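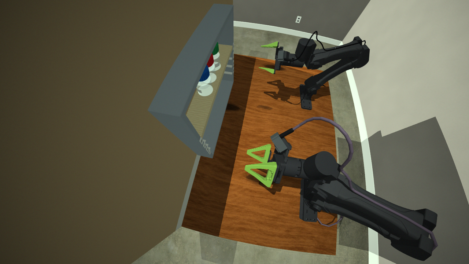 Yufang Yao wrote in to ask whether a student who has never programmed anything can join in January, or whether it is better to wait for the next intake. January is fine. Most of the questions below came out of that same email, so they are answered in the order she asked them.

Updated Jan 17, 2023

What does the club work on?
The Pivilska Robotics Club works on two-arm tasks this year. Teams write control code and try it in the simulator first. The current practice setup has a table with a shelf unit on one side and two arms on the other, with cups and glassware on the shelf.

Do I need my own computer?
No. The lab has machines with the simulator installed. If you want to work at home, ask for the setup sheet. The download is large, so do it on the school network.

Why is so much of the work done in simulation?
We have more students than arms. A run in the simulator can be reset in a few seconds, and a bad command costs you nothing but the run.

How are teams made up?
Up to 6 students per team. You can sign up as a group or be placed. The two teams with open spots right now are Ikix and Irero. Ikix mostly writes motion code and Irero mostly works on grasping - you can switch once during the year.

What is Peng?
Peng is our logging script. It saves the joint positions and the result of every run. The shared folder held 1,872 runs at the last backup. Please don't rename files in it.

Is there a competition?
Yes, our own, in May. Each team gets one task in advance and one on the day. The top score last year was 102 points and second place had 86. Knocking a glass over loses points even if you finish the task.

Which language do you use?
Python. New members get a short set of exercises covering loops, functions and reading a file. They are not graded.

Can I use code from last year?
Yes, if you say so in your notes. You should be able to explain what each part does when a judge asks.

What if I miss a meeting?
Read the notes in your team folder and tell your teammates. Missing one or two is not a problem.

How do I sign up?
Fill in the paper form outside the lab and hand it in at any meeting. Students under 18 need a parent's signature on the back.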